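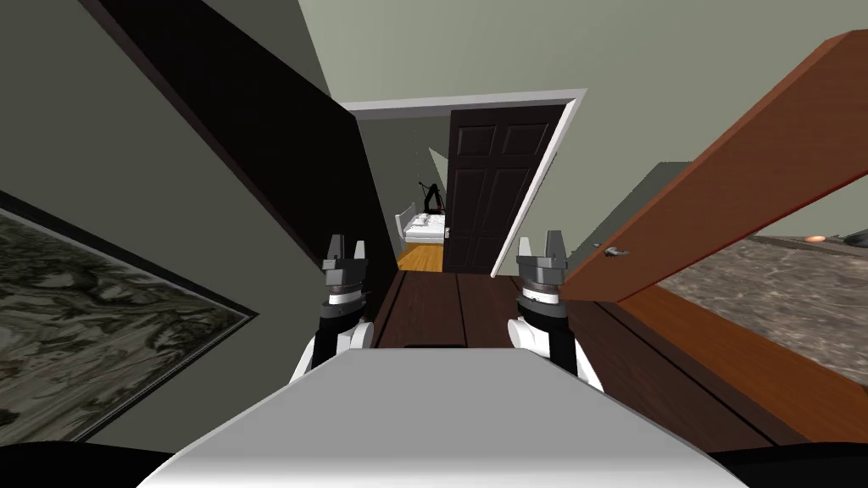

Notes from the open day at Skikham
May 22, 2020

I went to the open day of the test house at Skikham mainly for one reason: our group is writing its own rules for robots that work in homes, and Skikham has used such rules longer than we have. Zuvirari, the company that runs the house, let visitors read the full rule book at a table near the entrance. It is 30 pages, and I think I was the only person who read all of it before lunch.

The first part of the day was simulation. Every new task at Skikham must pass in a simulated home before a real machine is allowed to do it. We watched a two-armed robot in a narrow hallway with dark floorboards, with a bedroom at the far end. An orange-brown door with a lever handle stood open on the right, close to the right gripper, and the way to the bed went between this door and the wall with the big framed painting. The operator explained that hallways cause more failed runs than kitchens. I did not expect this, but after ten minutes in front of the screen I believed it.

The hallway rules I copied into my notebook are these:

Before the base moves, both arms are brought to the travel position and the fingers stay clear of the walls.
An open door is treated as a moving object, also when it has not moved for a long time.
The robot does not push a door with its body.
In a doorway the speed is limited to the lowest step, and it stays there until the whole base is through.
A bedroom is entered only if the task names the bedroom.

The last rule made a discussion in our group. One visitor found it too strict, because a robot that tidies must be able to go everywhere. The answer from Zuvirari was that the person who lives in the home decides this, room by room, and that the permission is written in the task and can be taken back. I agree with them. In our own draft we had only one general permission for the home, and I will propose to change it.

A task must have 396 simulated runs behind it, with different door angles and different light, and no contact that was not planned. If there is one such contact, the counting starts again from zero. I asked if light touches are also counted. They are. The software is called Hidereck and it saves each contact with the time and the part of the arm, so there is not much to argue about later.

After lunch we went to the real rooms. Groups were limited to 4 people and there were 2 staff members with each group, one for the robot and one only for the emergency stop. This second person may not speak with visitors during a run - a good rule, and I noticed that it was followed. The run itself was slow and a little boring, and I mean it as praise.

I have also some criticism. The rule book says what the robot must do when a door is open, but it says almost nothing about a door which is half closed by a draft of air. When I asked, I was told that it comes in the next version, planned for September. The signs on the floor were only in one language too, and several visitors stepped over the line by mistake.

The visit was arranged by Ozoliņš, who sent the tickets and also the map. The map shows the old parking lot. Use the gate behind the bus stop instead, and bring closed shoes, as they will not let you into the real rooms without them.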